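Kitchen Workshop Notebook
Entry: Serving and Clearing, Island Counter
October, Thursday, begun 9:40 a.m. 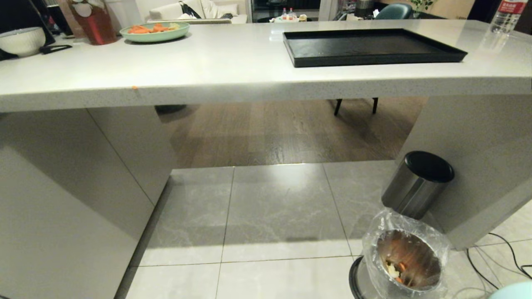 The purpose of the present entry is to record the state of the serving procedure at the Skundadbridge kitchen and to set down the changes agreed with Grethe Juhl after the last session. Colleagues who use the kitchen on other days are asked to read the section on the tray before they begin.

Location and surfaces

Work was confined to the island. The white quartz top is speckled, and small pieces of food are difficult to see on it when one stands directly over the work. They are easier to find from a low angle. The front edge requires separate attention, as a cloth drawn across the top passes over it. An orange speck, likely food, was present on the front edge, left of center, and has been entered under residue. The edge is to be wiped as its own step from now on, left to right, with a second cloth.

The island is open underneath and the tile gives way to wood-look flooring on the far side. Anything pushed off the back of the counter therefore lands on a different floor from anything dropped at the front. The cleaning instructions for the two floors are not the same. The damp mop is for the tile only.

Tray

The large black rectangular tray remains the standard tray for this work. Its raised rims are adequate for plates and bowls. The tray is to lie flat on the counter, empty, before anything is assigned to it. In the September trials it was loaded while still overhanging the edge, and the load shifted when the tray was drawn back.

The Lirport tray was considered as a replacement. It measures 300 mm on its short side and does not accept two dinner plates side by side. It has been returned to the cupboard and should not be brought out for this procedure.

Loading order, as agreed:
Heaviest item first, at the center.
Plates next, with food kept to the inner side.
Tall items last, or carried by hand.
Bottles are not to travel on the tray under any circumstances.

G. Juhl asked that the last point be recorded without exceptions. I concur.

Plate and food

The pale green plate was in use for the cut carrot. Carrot continues to be a satisfactory food for the trials. It holds its shape, it does not stain the quartz if removed promptly, and the color is easily found on a pale surface. The lighter yellow-green pieces are less satisfactory on that particular plate, the two colors being close. I propose that the carrot remain on the green plate and that the lighter food be moved to a white one.

The food is weighed before and after each session. Opening weight for the full supply, including what was held in the refrigerator, was 3,326 g. The amount set aside for the plate work was 587 g. The closing weight will be entered by whoever finishes the afternoon session. Please use the Fileo scale and allow the reading to settle. Two entries last month were made in ounces and had to be converted.

Items at the far side of the counter

The tall red vessel has been written up variously as a jar and as a vase. For consistency it will be called "the red glass" in these notes. It stands behind the plate and must be moved before the plate is lifted from the back. Reaching around it was tried and is not recommended. The base should be held with one hand and the upper part left alone, in view of the flower-like decoration near the top.

The white ceramic bowl belongs to the left end. The small black item beside it has not been identified to my satisfaction. It may be a clip, or a handle from something else. It is to stay where it lies until someone has checked the drawer for a lid or pan with a missing part.

The clear plastic water bottle with the red label is on the opposite end and is excluded from the count of serving ware. There are also bottles with red caps on the low table in the living area. Those are not part of the kitchen stock and should not be cleared with it.

Clearing sequence

The previous sequence began with the bowl and worked to the right. It took nearly 3 minutes longer than the alternative and left the plate until last, with food on it. The revised sequence is as follows.

Plate to the sink, food scraped first.
Red glass to the shelf.
Bowl to the sink.
Tray wiped, dried and stood upright in the rack.
Counter, then front edge.
Floor.

Chairs should be left in position until the floor step. There is one with thin black legs on the wood-look side that is easily caught with a foot. A dark rounded object was also noted on the floor below the counter edge, on the left, in shadow. It is to be looked at before mopping begins.

Open points

The Bermúdez cloths shed lint on the black tray. I have requested the plain cotton type again and have not had a reply.

The rack has no slot wide enough for the tray when the large cutting board is in it. One of them must be stored elsewhere. My preference is to move the board.

It has not been decided whether the sofa and the teal chair fall within the area we are responsible for clearing. Until it is, bags and personal items left on the seating are to remain untouched.

Afternoon session to begin at 1:15 p.m. Scale to be zeroed beforehand.

Last updated: October

Related entries
Drying rack: slot widths and tray storage
Quartz counter, stain tests with beet and turmeric
Cloth comparison, first round
Weighing sheet, revised columns

Skundadbridge Kitchen Workshop | Contact the notebook editor | Back to top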